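Part 2: Setting up the Mahuika heated mattress pad

OK, box open, pad out, packing foam in a drift across the hall. Before you plug anything in, get yourself to the bed.

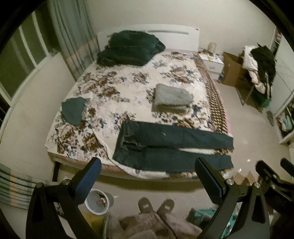
Getting the bed ready

1. Clear everything off. Towels, clothes, the bedspread, all of it. I pile mine on a chair, and I've learned to pick a chair I won't need to sit on.

2. Strip down to the bare mattress. If you have a foam topper, take that off too and read the note at the end of this part before you put it back.

3. Find the outlet you're going to use. The cord on the Mahuika is 2 meters long, which sounds like plenty until you have to go behind a nightstand. Please don't use an extension cord. Move the nightstand!

Laying the pad

4. Unroll the pad with the socket end at the foot of the bed. Mine came rolled so tight it kept springing back at me, so I put a couple of books on the corners and went off to make coffee.

5. Smooth it flat with your palms, working from the middle out. You'll feel the wires, and that's fine – they should lie in even rows with no bumps or crossings.

6. Pull the elastic skirt down over each corner. Do the two at the head first, then the foot. It's a stretch on a deep mattress (my friend Ngaio Ruddock did hers with one knee on the bed and some language I won't repeat).

CAUTION: Never pin the pad in place, and never fold it under the mattress to make it fit. A sharp fold can damage the wires. If it's too big for your bed, swap it for a smaller size.

Plugging in

7. Push the controller plug into the socket on the pad until it clicks. Then plug the other end into the wall. The light should come on green.

8. If it blinks orange, unplug both ends, wait 2 minutes and try again. Mine did this the very first time and hasn't since.

9. Turn it to high for the first warm-up and stay in the room. There's a faint new-plastic smell, so I opened a window. Once it feels evenly warm, turn it down to low.

10. Switch off, let it cool, and make the bed with a fitted sheet over the pad.

CAUTION: Don't leave heavy piles of blankets or laundry on the bed while the pad is on. Heat builds up underneath them.

Note on toppers: the pad goes on top of the topper, never under it. Elsie Quinlan wrote to me to say hers barely got warm, and that was the whole problem.

Washing and storage are in Part 3.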